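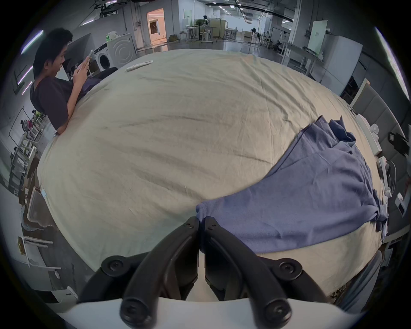
Seung-woo Kwon betreut bei Zamier den Greifer für die Textilversuche. Vor jeder Schicht prüft er zuerst die beiden Finger. »Die Spitzen müssen sich sauber treffen, sonst rutscht dünner Stoff durch«, sagt er. Danach zieht er die Schrauben an den Gelenken nach, immer von Hand.

Alle 1000 Griffe wird neu kalibriert. Zuletzt stand der Zähler bei 1275. »Da war ich zu spät dran, man merkt es am Spiel im linken Finger.« Ersatzfinger bestellt er bei Prutura, drei liegen im Schrank. Die nächste große Wartung ist im Mai.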